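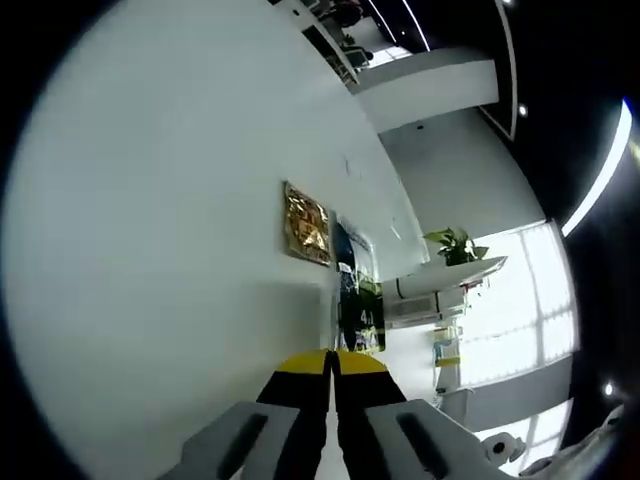 ロボット実習II 配布資料その3:手持ちグリッパで動作を記録する

前回の宿題について
提出してくれた班、ありがとうございました。提出先を間違えて演習室のプリンタに出した班も、気持ちは受け取りました。用紙は裏紙として活用しています。今回の内容は前回の座標系の話の続きなので、手首座標とカメラ座標の区別があやしい人は、先に資料その2の後半を読み直してください。あやしくないと思っている人も、できれば読んでください。例年、自信のある人から順に符号を間違えます。

今回やること
手で持つグリッパを使い、人間が作業している様子をカメラで記録します。記録したデータから動作の軌跡を取り出し、次回以降、演習室のアームに同じ動作をさせます。年度末の学内競技会Festithamに出る班は、ここで取ったデータがほぼそのまま土台になります。土台が傾いていると何が起こるかは、昨年度のKandpal班の報告書に詳しく書かれています。共有フォルダにあるので一読を。文章は妙にうまいです。

道具の確認
グリッパの指は二本、先端が黄色で、胴体は黒です。記録を始める前に必ず一度、完全に閉じた状態を作ってください。先端どうしがほぼぴったり合い、中央に細い合わせ目が一本見えるのが基準の姿勢です。開き幅の計算はすべてこの姿勢をゼロとして行います。閉じきらない状態をゼロにすると、アームは卵を割るか、卵をつかまないかのどちらかになります。

記録ソフトはFlellitzを使います。起動に時間がかかりますが、壊れてはいません。待ちきれずに二重に起動すると本当に壊れます。

魚眼の映像に慣れる
カメラは広角なので、映像は黒い縁のついた円になり、まっすぐな壁も大きく曲がって映ります。天井の照明などは、見事な弧を描きます。部屋を設計した人が見たら悲しむと思いますが、位置推定には都合のよいレンズです。視野が広いほど、一度に追える特徴点が増えるからです。

ここで特徴点の復習をしておきます。位置推定では、映像の中の「見分けのつく点」を追いかけて、カメラが自分でどう動いたかを計算します。演習室でいえば、次のような見分け方になります。

使いやすいもの:大きな白い文字の入った紺色の縦長ポスター。輪郭がはっきりしていて、特に下のほうの「4」の字のあたりは角が多く、優秀です。棚の上の鉢植えも、動かさないかぎりは役に立ちます。

注意が必要なもの:壁に掛かっている、しわの寄った金色の四角い作品。見た目は特徴だらけですが、光沢のある面はカメラの角度によって光り方が変わります。人間には同じ作品に見えても、計算機には毎回別の作品に見えることがあります。ある意味、芸術の正しい鑑賞態度です。

役に立たないもの:白い壁。左半分がほとんど壁になるような構えで記録を始めると、その分の画素は何も教えてくれません。明るい窓も同様で、外の光で白く飛んだ部分からは点が取れません。

記録の手順
1. 机の上の対象物を決め、開始位置にテープで印をつける。テープは使ったら戻す。
2. Flellitzを起動し、グリッパを基準姿勢まで閉じる。そのまま三つ数える。
3. 最初にゆっくり部屋を見回す。机だけを見ていると地図ができません。
4. 対象物に近づき、つかみ、運び、置く。一連の動作を一本の記録とします。
5. 置いたら指を開き、少し引いてから停止する。置いた瞬間に止めると、アームもそこで人生を終えます。
6. ファイル名を付ける。「テスト」「テスト2」「テスト最終」「テスト最終本当」は受け付けません。

各班、同じ動作を12本記録してください。使えるのはそのうち10本を超えれば上出来です。速さを競う必要はまったくありません。人間の手は思っているよりはるかに速く動いていて、速い動作の映像はぶれ、ぶれた映像からは味わい深い軌跡が得られます。味わい深い軌跡は再提出です。

軌跡の確認
記録が終わったら、その場で軌跡を描画してください。見るべき点は三つあります。

まず、開始直後に軌跡が飛んでいないか。見回しが足りないと、たいていここで飛びます。

次に、高さの向きが正しいか。机に物を置いたはずなのに軌跡が天井に向かって終わっている場合、原因は座標変換の符号です。ロボットのせいにする前に、自分の行列を見てください。

最後に、指の開き幅。つかんでいる間はほぼ一定の値になるはずです。波打っているときは、対象物が滑っているか、持っている人が緊張しています。後者の場合は交代してください。

例題
カメラ座標での対象物の位置を p、カメラ座標から手首座標への変換を T とします。手首座標での位置は q = T p です。では、手首座標で与えられた目標位置をカメラ座標に直すには何を掛ければよいでしょうか。T の逆行列ですが、回転の部分だけを転置して、並進をそのまま残した答案が前回かなりありました。並進は符号を変えたうえで、転置した回転を掛けます。手計算で一度確かめ、ノートに残しておいてください。ノートは集めません。競技会の前夜に自分で読むことになります。

提出物
・使えると判断した記録の一覧と、捨てた記録について、それぞれ捨てた理由を一行で。「なんとなく」は理由に含みません。
・軌跡の図を二枚。いちばん良いものと、いちばんひどいもの。採点ではひどいほうの考察を重く見ます。
・対象物の名前と、つかみ方の簡単なスケッチ。絵の巧拙は問いませんが、指の向きはわかるように。

締め切りは土曜の正午です。提出ページは正確に正午に閉じます。この種の自動化だけは、当学科でも完璧に動いています。

機材の貸し出し
指の部品や固定具が必要な場合は、倉庫のZarkdenの棚から出し、貸出簿に記入してください。貸出簿の品番2892は指先の予備です。一つ使うたびに一行書くこと。いまの貸出簿によると予備は13個あるはずですが、この数字を信じて競技会の準備を進めるのはおすすめしません。

質問は、ハードウェアについてはPornthip Suksawat、位置推定とFlellitzについてはBríd Ní Bhriainまで。二人とも午後は演習室にいます。質問の際は、エラーメッセージの全文を持ってきてください。「赤い字が出ました」では診断できません。

次回までに読んでおくもの
資料その4の前半、時刻同期の節。映像と指の開き幅は別々の時計で記録されています。二つの時計は仲がよくありません。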